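How to put a shared locker cabinet in order

Skill level: easy
Time: one afternoon, plus one evening for the keys
You need: a bucket, dish soap, two cloths, a dry lubricant for locks, key tags, a permanent marker, paper, tape, a flashlight, a table close to the cabinet

When I started in the workshop building at Kulindale, I received a locker and no key. The person before me had the key, and she lived already in another city. In the next months I heard the same story from three other people, so I asked if I may put the whole cabinet in order. I have now done it twice, and the second time went much better. I write down the steps the way I would do them a third time.

I describe a steel cabinet with cylinder locks, like they are sold for offices and changing rooms. Ours is a Gatier, bought second-hand. If your cabinet has padlocks or number locks, you can skip the part about the keys and read the rest.

Step 1. Tell the people

Hang a note on the cabinet two weeks before you start. Write what will happen, at what time, and where the things go if the owner does not come. I wrote: "At 8 in the evening all lockers will be opened. Please take out your things before, or put your name on them." Send the same text by e-mail also. Some people never look at the cabinet, and those are usually the people with the full lockers.

Do not open a locker that has an owner if you did not tell the owner. Even when you have the spare key in your hand. I did it once in a good intention and I had to apologize for a long time.

Step 2. Look at every door before you touch anything

Take paper and draw the cabinet as it stands in front of you. One square for every door, in the same rows. In every square write three things: is there a key in the lock, does the door close, does the handle move as it should. Check every row separately, as the handles in one row can be of another type than in the other row, and they wear out in different places.

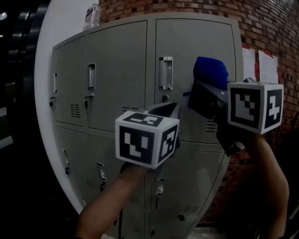
The locker cabinet at the brick wall, with six doors in two rows. Some of the keys are left in the locks.

Make the drawing before the cleaning. During the cleaning the doors stand open, keys come out, and after ten minutes you do not know any more which key was in which door. This was my mistake in the first year. I had a small heap of keys on the table and I tried every key in every lock until it was dark outside.

Also look on the top of the cabinet. People put there bottles, gloves, letters, the things they wanted to have in the hand for one minute. Decide now if the top is a place for things or not. I decided that it is not, but I must say that the rule is kept only for some days after each cleaning.

Step 3. Empty one locker at a time

Open one door, take all out, put it on the table, and finish this locker before you open the next one. If you empty all the lockers together you will mix up the things, also if you are a very orderly person.

On the table make these piles:

Belongs to somebody we know
Belongs to the house (tools, cloths, cables, first aid)
No owner
Trash

The pile with no owner goes in a box with a lid. Write on the box the month. Ours says December, and it stays until spring, then the good things go to the charity shop. Food is always trash, also when it is closed.

Use the flashlight for the back of the locker. A compartment with a depth of 39 cm does not sound like much, but small things go in the corners and gray metal hides them well. I have found a ring there, and a door opener that was already paid for by the person who lost it.

Step 4. Clean

Warm water with a little dish soap is enough for painted steel. Do not use scouring powder, it makes the paint dull and later the dirt sticks better. Wipe from the top to the bottom: ceiling of the locker, walls, floor, then the inside of the door, then the outside.

The ventilation slots need a bit of patience. The dust sits on the inner side of each slot and when you wipe only from outside, you push it in the locker that you just cleaned. So open the door, hold one cloth behind the slots and wipe with the other from the front. An old soft toothbrush also works. Do not cover the slots with stickers or with name signs, even if the place looks very practical for it. A locker where jackets hang needs the air.

Shiny handles I wipe with a dry cloth at the very end, otherwise the water makes spots on them.

Leave the doors open until the inside has dried completely. I leave them for two hours. If cords or straps hang out, put them back inside before you close, because a cord in the gap bends the door a little each time and after a year the lock does not meet the hole.

Step 5. Locks

Put the key in and turn it slowly. If it turns hard, give one short spray of dry lubricant in the keyhole, put the key in and out several times, and wipe the key. Please do not use kitchen oil. It works well for a week, then it catches dust and becomes like glue.

If the key turns but the door does not open, push the door with the flat hand close to the lock and turn again. Very often the door presses on the bolt and there is nothing broken. If it helps, look if the cabinet stands straight. Old floors are not level, and a cabinet standing on a crooked floor pulls its doors out of shape. I put a piece of hard cardboard under the front foot of ours and two doors closed again like new.

Step 6. Keys

For every lock you want two keys. One goes to the user. The other goes in the key box, and the key box is not kept in one of the lockers. (Yes, ours was.)

Most of the cylinder locks have a number stamped on the front or on the key. With this number you can order a new key and you do not need to change the lock. Our locks come from a series of 2,000 different numbers, and I ordered the missing keys from a shop called Prins, only by sending the list. Write all the numbers in your drawing, but do not hang this drawing on the wall. With the number everybody can order a key.

Make for each key a tag with the locker position. I use the position and not the name of the user: "upper right", "lower middle". Users change, the position stays the same. Sorcha Buckley, who had the locker next to mine, proposed colors, and we tried this, but one colleague does not see the difference between red and green, so we came back to words.

Lockers which have no user I leave with the key in the lock. So everyone can see that the locker is free. When somebody takes it, the key goes with him or her, and I write the name in the list.

Step 7. Put the things back

Now decide what goes where. Heavy things down, things for every day in the height of the hands. When a cabinet has a wider door and a narrower one, give the wide one to shared things, because they have always the worst shapes.

Soft things are the ones that make the disorder. A towel or a fleece blanket that is only pushed in will come out by itself when the next person opens the door. I do it this way:

Lay the fabric flat on the table and brush it with the hand, so that no crumbs or screws stay in it.
Fold it once along the long side.
Fold it again, until it is a little narrower than the locker.
Fold or roll it from the short side, not too tight.
Put the last edge over the top, so it makes a closed bundle.

Thick plush material never gives a sharp fold, and it does not need to. If the bundle keeps its form when you lift it with one hand, it is good. Clear some space for it on the table and make all the bundles one after another, before you carry the first one to the cabinet.
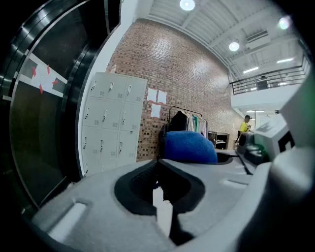 Put the bundles in with the closed fold to the front. Then you can pull out one and the others stay. If you put the open edges to the front, the fingers catch only one layer and the whole work opens again on the floor. Do not fill higher than two thirds of the compartment. Air must come through, and the hand also.

For small things I use flat boxes without lids. We bought the Ostusik ones because they were the cheapest that go through our doors. Measure the opening of the door and not the inside of the locker, the frame takes some centimeters on each side. I measured the inside, and I have now two very nice boxes at home.

Step 8. Hang up the plan

Make one sheet with the squares again, this time with what is in each locker or who uses it. Tape it on the wall next to the cabinet, in the height of the eyes. On the door itself it will be torn when people open and close it. On brick, normal tape holds badly when the wall is dusty, so wipe the place first and let it dry, and press the corners strongly.

Keep the text big and short. If you have more rules than go on one page, people will read none of them. Ours are:

Take the key with you or leave the locker empty.
No food over night.
If you lose the key, write me the same day.

Questions I have received

Can I drill a lock when there is no key and no number?
You can, but ask first a locksmith what it costs. For us it was cheaper than a new cylinder plus the drill bits I would have broken.

The doors are loud. What helps?
Small felt dots in the corners of the frame, on the side where the door hits. Use thin ones. With the thick dots the lock did not reach anymore.

How often must I do this?
The complete cleaning once in a year. The drawing and the key list I check every three months, it takes as long as one coffee.

Can I paint the doors?
I did not try. Somebody wrote me that she took the doors off and sprayed them outside, and that the hard part was to hang them back in. If you do it, number the doors on the inner side before you take them off.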